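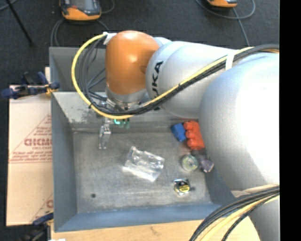
**Picking cell incident review -- minutes**

Date: 13/09/2023
Place: Rantala, upstairs meeting room
Chair: Eetu Huttunen (Marnen, cell lead)
Present: Marnen -- controls, mechanical, software, safety. Andgate -- field engineer, by phone.
Apologies: Marnen purchasing

**1. Previous minutes**

Accepted with one correction. Item 5 said the gripper fingers had been replaced. They had been ordered. Replacement was done the following week.

**2. Sequence of events**

Controls went through the log. The cell was running an unattended pick sequence in automatic mode at reduced speed, with the operator outside the marked area but within reach of the stop button. Bin contents were the usual mixed set, including soft clear packaging.

Attempt 107 was a pick close to the bin wall. The planner (Disier) chose a grasp that needed a large wrist rotation to get the fingers in. The approach was normal and the fingers closed. On the retract, the outer cable in the wrist loop caught on the bin rim. The arm kept moving along the planned path, with the cable under tension and the bin held by the two clamps. One clamp then slipped and the bin moved 23 mm across the table before the operator pressed the stop.

The arm stopped on command. No one was inside the marked area. No injury. The item dropped back into the bin.

The log shows no collision event before the manual stop. The meeting agreed that this is the main finding, and that the caught cable comes second.

Software asked whether the log could have lost an event. Controls has compared the controller log with the log on the cell PC. The two agree, with a fixed clock offset that was already known.

**3. Damage**

Mechanical reported:

- Outer cable: jacket scuffed over a short length, conductors tested good. Replaced anyway. The old cable is bagged and labeled in the Rantala store.
- One cable tie on the loop broken, replaced.
- Gripper fingers: checked against the gauge, within tolerance.
- Flange screws: torque checked, one slightly low. It can't be established whether this predates the incident. The last recorded check had no values, only a tick.
- Bin: fresh marks on the rim. The inside was already well worn, so marks there were not assessed.
- Clamps: the pad on the clamp that slipped is worn smooth.

Safety asked that future torque checks record the value. Agreed.

**4. Cause: cable loop**

Mechanical's view is that the loop is too long for the wall-side picks. It was set up when the gripper went in nearly vertical and the wrist turned very little. The loop was then lengthened to stop it from pulling tight at the end of wrist travel. The added slack cleared that problem and hangs lower on the side toward the bin when the wrist is turned the other way.

The change was made at the cell and was not entered in the change record. Software did not know about it, and the collision model in Disier still has the earlier, shorter loop as a plain cylinder around the wrist. The planned path was clear according to the model.

Andgate said a cylinder is a poor stand-in for a hanging loop in any case, as the loop swings and changes shape with the wrist angle. They suggest a larger keep-out volume that rotates with the flange. Software replied that a volume large enough to cover the loop in all positions would rule out most picks along the walls. Andgate accepted this but noted that the other way around it is to remove the loop, either by routing the cables closer to the arm or by limiting the wrist angle.

Discussion of routing. Mechanical prefers a spring-return guide farther back on the arm. This needs a bracket, and the bracket needs a drawing. Lead time depends on the workshop. A shorter loop can be done right away if the wrist range is limited to match.

Agreed: short loop plus limited wrist range now, guide to follow.

**5. Cause: no automatic stop**

Controls explained that external force monitoring was active but with the threshold raised. It was raised after repeated false stops when the fingers touched the bin floor during low picks. The raised value was meant to apply during the final approach only. It is set at the start of the approach and is supposed to be put back when the fingers close.

The reset is in the branch that runs after a confirmed grasp. On attempt 107 the grasp was not confirmed -- the gripper reported closed with no object, which can happen with thin packaging -- and the program took the retry branch, where the reset is missing. The whole retract therefore ran with the approach threshold.

Controls has reproduced this with an empty gripper, clear of the bin, by forcing the "no object" signal. It occurs every time. It has been in the program since the retry branch was added.

Safety asked how many earlier attempts had taken this branch. Controls can extract it from the log but has not done so. Action below.

Safety also noted that this monitoring is a process function and was never part of the rated safety functions for the cell. The risk assessment relies on distance and the stop button, and both worked. The assessment does, however, mention force monitoring as an "additional measure," and a reader would take from that wording that it is always on. The text is to be corrected.

Chair asked Andgate whether the retry branch was in their delivery. Andgate said the branch was theirs and the threshold change was made later at Marnen. Controls confirmed. It was agreed that neither party had seen both pieces of code together, and that the review step in the change procedure was skipped for the threshold change.

**6. Bin fixing**

Mechanical would replace the clamps with bolted stops on the tabletop. Software objected: the bin is swapped for calibration, and bolted stops make that slower. Safety pointed out that the slipping clamp may have limited the load on the cable, and that a rigidly held bin could have led to a torn connector.

No agreement on a permanent solution. For the time being, new pads on both clamps and a line marked on the table along the bin edge. The operator checks the bin against the line before each run. To be taken up again once the threshold fix has been tested.

**7. Conditions for restart**

The cell stays in manual mode until all of the following are done and signed by controls and safety:

1. Threshold set and reset in one place, outside the grasp branches, with the approach value expiring on a timer if the reset is not reached.
2. Wrist range limited in the controller as well as in the planner.
3. Loop shortened, ties renewed, and the change entered in the record.
4. Pull test: a strap from the flange to a fixed point, slow retract, stop must occur at the normal threshold. To be run for each branch of the program, 3 repeats per branch.

Andgate asked for the pull test to be done at low speed only. Agreed.

Software asked whether runs with wall-side picks disabled could start earlier. Safety said no, as the threshold fault does not depend on where the pick is.

**8. Actions**

| No. | Action | Owner | Due |
|---|---|---|---|
| 1 | Correct threshold handling, send code to Andgate for review | Controls | Before restart |
| 2 | Shorten loop, replace ties, update change record | Mechanical | Before restart |
| 3 | Limit wrist range in controller and Disier | Controls, software | Before restart |
| 4 | Write up and run pull test | Safety, controls | Before restart |
| 5 | New clamp pads, mark bin line on table | Mechanical | Before restart |
| 6 | Count of earlier retracts through the retry branch | Controls | Next meeting |
| 7 | Replace cylinder in collision model with measured loop volume | Software | Next meeting |
| 8 | Reword force monitoring paragraph in risk assessment | Safety | Next meeting |
| 9 | Drawing and quote for cable guide bracket | Mechanical | December |
| 10 | Torque check sheet with value column | Mechanical | Next meeting |

**9. Other business**

Andgate reported that a newer Disier release handles attached cables as a chain of segments. It has not been tried on this cell. Software does not want to change version while the fault is open. Noted, no action.

Purchasing had asked by email whether spare cables should be kept at Rantala. Mechanical wants 4 in stock. Chair to reply.

The incident report form is still missing the operator's own account. Eetu Huttunen will collect it and attach it before the report is filed.

**10. Next meeting**

To be called by the chair when the pull test results are available. Same attendees, with Andgate on site if the test has to be repeated.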